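I'm looking for people who remember Pudville Speedway, and for a couple of people who'd like to help me get those memories written down before any more of them go.

My name is Brynhildur Overgaard (Bryn is fine, everybody gives up on the rest of it) and for the past six years I've been putting together a history of the old quarter-mile dirt oval east of Pudville. I started because my uncle raced a coupe there and I found a shoebox of his pit passes. Then I got hooked. What was supposed to be a weekend of scanning is now two filing cabinets, a website with far too many pages, and a book manuscript that my husband refers to as the third child.

So this is a call in two parts. Part one is for people who were there. Part two is for people who want to come along and help me talk to them.

## Part one: were you there?

If you drove, wrenched, flagged, scored, sold hot dogs, announced, parked cars or just sat in the stands on a Thursday night and went home with clay in your hair, I want to hear from you. You don't have to have won anything! Some of my best interviews have been with people who never got out of the B main. Mathias Fuchs ran one full season and by his own count finished four races, and he talked to me for an entire afternoon about how the water truck driver could make or break the track depending on his mood.

I'm especially short on:

- the early seasons, before the covered grandstand went up
- anybody who worked the scoring tower (I have no lap charts at all for the powder puff races)
- women who drove, or who kept the books for a car
- the Hernau brothers' team, the orange number 14, which shows up in the background of everything and which I can't pin down
- what happened the last summer, when the schedule just stops in June

About that number 14. I have it with two different bodies and at least two different drivers, and one program lists it from out of state. Konrad Danzer swears it was sold and came back under the same number with a different engine. Regula Hofstetter, whose dad built the first one, says it was never sold. They were both very nice about it and they can't both be right. If you have a dated photo, or a bill of sale in a drawer somewhere, you'd be doing me a giant favor.

An interview takes a couple of hours. I come to you, or we can do it at the Okero branch library, where they let me have the back room until 8 p.m. I record the audio, type it up, and mail you the transcript so you can fix whatever I got wrong and strike whatever you wish you hadn't said. Nothing goes on the site until you've signed off on it. You keep your photos and programs. I scan them while you watch, and they go right back in your hands.

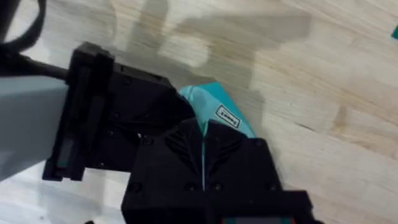 I can't pay people for interviews, I'm sorry to say, but everyone who sits down with me gets a copy of the book when it's printed and a set of the scans on a thumb drive. If you lend me something that ends up in the book, your name goes under it, spelled the way you want it.

## Part two: come help me

I've got a small grant from the Hyvönen family fund, enough to bring on two part-time interviewers for the season. You'd be paid $1000 each for the whole project, in two halves, plus gas money. I know that isn't a living. It's meant to work alongside a job or school, and the hours are mostly evenings and weekends, when our folks are home.

What you'd be doing:

1. Calling people back. This is the biggest piece. I have a list of leads and I'm terrible at the phone.
2. Sitting in on a few interviews with me, then doing your own.
3. Typing up transcripts. There's software that takes the first pass and it thinks every carburetor is a "car burrito," so you'll need patience.
4. Scanning and labeling. The collection stands at 3059 items as of this week, and a good chunk of those are labeled "cars, dirt."

You don't need a history degree. I don't have one! You do need to be able to let a person finish a story, even when it wanders off to a dog they had. It helps to know a little about racing, say the difference between a heat and a feature, but I can teach you that in the car. You need your own way of getting around, since several people on the list live out past the end of the bus line, and you should be OK with a flight of stairs and a heavy-ish scanner.

Vicente Espinoza did this with me last season and has moved on to a full-time museum job. He's happy to tell you what it's really like, including what I'm like before coffee. Ask me and I'll put you in touch.

## How to reach me

For interviews, call or write and tell me your name, roughly what years you were at the track, and the best time to catch you. If you're getting in touch for a parent or grandparent, please check with them first. I've turned up on a few porches where I was a complete surprise.

For the interviewer spots, send me a page about yourself. It can be a regular resume, but I'd rather have a few paragraphs, including one about a time somebody told you something worth remembering. No writing samples, no references at this stage. I'll call everyone who applies and then meet a handful of you in person at the library.

You can leave a note for me at the front desk of the Okero branch or use the contact form on the Pudville Speedway history site. Mail sent care of the library gets to me too, it just takes longer. I'd like to have both helpers picked before June so we can get going while the weather's decent.

Oh, and if anybody has the track's PA recordings, the reel tapes, I will drive any distance. Two people have told me they exist.

Bryn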